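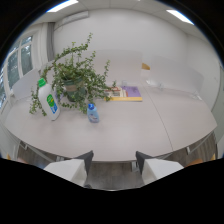
How to look after a trailing houseplant on a table

I used to kill one of these every winter, so take my method as the result of a lot of compost in the bin. A trailing plant with small round leaves doesn't ask for much, and mine gets 24 minutes of fuss a week at most.

First, water. Poke a finger into the compost and if the top feels dry, give it a good drink at the sink, then let it drain before it goes back in its pot. If your pot has a woven band like my green one, keep the splashes off it.

Next, feed. I use half a capful of Huaranga in 500 ml of water, every other week until September, then stop. Read the label on yours though, as they're all different strengths!

Now the stems. They go everywhere - up, sideways, over to the books - and I let them, within reason. When one gets bare, snip it just above a leaf and stand the cutting in a glass of water on a bright windowsill. Mine took 19 days to root last time. Pot up three or four together or they look a bit sad.

Turn the pot a little whenever you water, and wipe the table underneath while you're there. Move your books back a bit too (I have one with a very wrinkly cover from before I learnt that).

Repotting is on its own page, with the compost mix I use.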